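The bottle bench at Zaswood is one table with a green mat on it and yellow covering down the left side. The packing lead, who asked to go unnamed, has run it since September.

"Bottles stand on the yellow and get handled on the green," she said. "The cap end points left when a bottle is laid down. Then the label reads the same way for everyone."

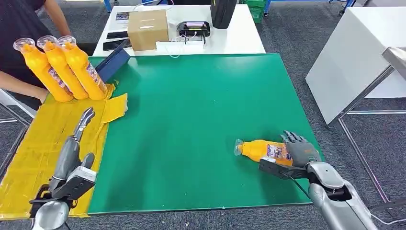

Yellow bottle on its side on the green mat, cap to the left.

The bench checks 482 bottles a shift, against 3000 on the Pitska line. She does not regard the figure as low. "A line looks at fill height. We look at the cap seat, the label edge and the shoulder - and the shoulder takes time."

The frame with the blue metal rails was bought from Funow.

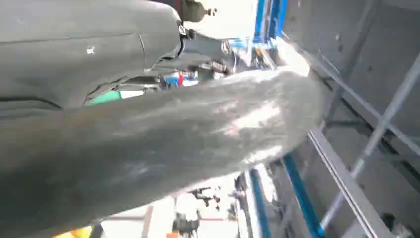
Bakilana, which supplies the labels, sees the matter differently: a label edge can be judged upright, and laying the bottle down only adds a step.

She has heard the argument. "Upright, the liquid hides nothing at the cap. On its side, it reaches the seal. I want six seconds of that."

The yellow covering is next on her list. It wrinkles, and bottles lean on it.

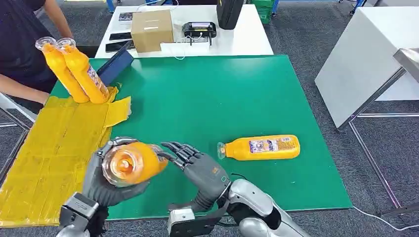
One bottle lying on the mat, one held in a gray hand, two leaning together at the back.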